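**Gripper drops shiny packs, log says "grasp OK" – is it the film?**

*posted by brergate_bench*

We have a two-finger gripper doing a simple pick: take one small item off a white table, put it in a basket. Over 100 tries it let go early on 10, and every time the log said the grasp was fine. The fault code, when there is one, is 1044. The supplier, Kariuki, blames "reflective packaging". I don't buy it. Has anyone had the same? 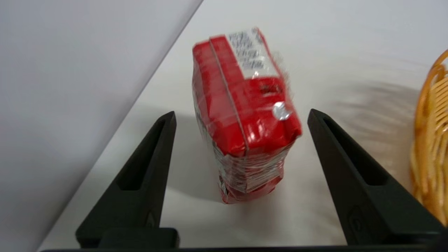
*rotgate_nights*

Kariuki told us the same thing about dull brown boxes, so I'd be wary. "Grasp OK" on our unit only meant the motor had stopped moving. It will stop on a fold of packaging as happily as on the item. With clear film creased up around the pack like yours, I'd suspect the fingers are pinching loose wrap – the item then slides inside it. Check what the signal is tied to before you touch the vision settings. And keep hands out of the way while you do, as ours closed again by itself after a 1044.

*medgate_user*

update the firmware, worked for me

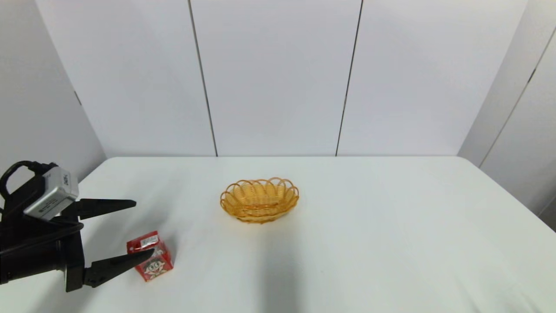
Brergate, 6th May

Original poster again. Firmware was already current, so no. I've moved on to the small red carton with the face on it, and left the basket where it was. No drops so far, but 10 picks proves very little. The signal is tied to motor stall, as rotgate_nights said. Kariuki now say a fix is due in December. I'll believe that when I see it.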